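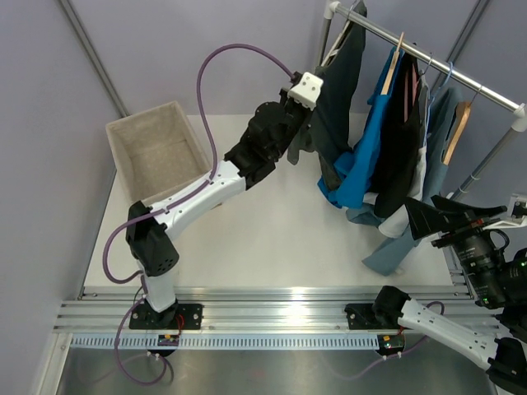 Attachment 1: rack and storage bin, dark charcoal shirt at the left end of the bar

Support > Garment Racks > Tabletop > Ticket thread

Subject: Everything on the bar migrates to one end

Status: Open, then closed, then open again

Zihan Zhong wrote:
I have the Fetport tabletop rack, the chrome one with the white plastic corner connector. Whatever I hang on it drifts. I space the shirts out evenly at 9 a.m. and by lunch they are huddled together like people at a party who only know each other. I have tried two kinds of hangers. The instruction sheet has a drawing of a smiling man and no mention of this. Please advise.

Fetport Support wrote:
Thanks for reaching out! Please confirm that the rack is fully assembled and standing on a level surface.

Zihan Zhong wrote:
It is fully assembled. I put a level on the tabletop and the bubble sat in the middle. Then I put the level on the bar and the bubble left for the weekend. So the table is fine and the bar is not.

Fetport Support wrote:
Thank you for checking. A sloping bar usually means one end is not fully seated in its corner connector. Please remove all garments, pull the bar out of the connector, turn it a little and push until it stops. The tube should go in 24 mm. A strip of tape at that mark helps.

Zihan Zhong wrote:
Taped, pushed, swore. It stopped well short of the tape. I looked inside the connector with a flashlight and there is a ridge of extra plastic in there, left over from the mold I assume. Is the ridge a feature?

Fetport Support wrote:
The ridge is not a feature. You may trim it with a craft knife, or we can send a replacement connector. Delivery is currently 60 days.

Zihan Zhong wrote:
I have found my craft knife.

Update, 4:40 p.m.: ridge gone, bar in up to the tape, bubble in the middle. Shirts back on and staying put. You can close this.

Ticket closed by Fetport Support. How did we do? Your feedback matters.

Zihan Zhong wrote:
Reopening. New problem, possibly my own fault. I bought a set of Ustetti hangers for the heavier things and now the bar squeaks whenever I slide one along. The fabric bin has no complaints, but it also has no moving parts.

Fetport Support wrote:
Please wipe the bar with a dry cloth and try again with one hanger only. If the squeak continues, send us the batch number from the underside of the connector.

Zihan Zhong wrote:
Wiped. Still squeaks, a bit higher now — almost a tune. Batch number is 300-70. Going back to the old hangers in the meantime.

Last updated: August

We use cookies to remember your ticket and improve our help pages. Accept all / Manage settings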